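News > Press Releases > Home Organizing

Soletier Opens Tidy-Up Sessions for Home Desks and Entryways

6 Dec 2024 | By Paweena Panyasiri

Soletier, the home organizing service, is adding a short visit for people who want one corner of a room put in order and nothing more. The new session is called Dernodura. It covers a desk, its shelves and drawers, the chair beside it, and the things that get dropped nearby on the way in, such as bags, umbrellas and coats.

Bookings are open now. Each session is carried out by one organizer and takes a single morning or afternoon. Soletier has set aside 2,000 sessions for the first season, which runs through June.

"Most of our customers used to book a whole room when what bothered them was the desk," said Soledad Olvera, who founded the company. "They sit down to pay a bill and there is a shirt on the chair and an umbrella on the floor. We wanted a visit for that."

A session starts with the chair and the floor. Clothes and loose items are moved off the seat, and umbrellas are closed, strapped and stood by the door. Drawers are emptied next. Albums, framed photos and plants stay on the desktop unless the customer asks for them to go on a shelf. Flattened boxes go out with the organizer at the end of the visit.

Nothing is thrown away without the customer's say. Items with no clear place are put in a cloth bin, also supplied by Soletier, and left for the customer to sort.
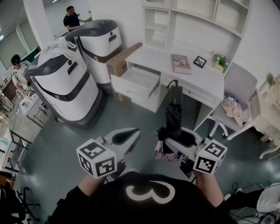
Does a customer have to buy new shelves or storage for the session?

The session uses the furniture already in the room, and the cloth bin is included in the price.

Organizers are trained at the company's Prornora workroom under Tolera Feyisa. The course lasts five days and ends with a full desk session. Eighteen organizers have finished it so far.

Customers can book by phone or at the Soletier front counter. Press questions go to Montri Onsri in the Soletier office.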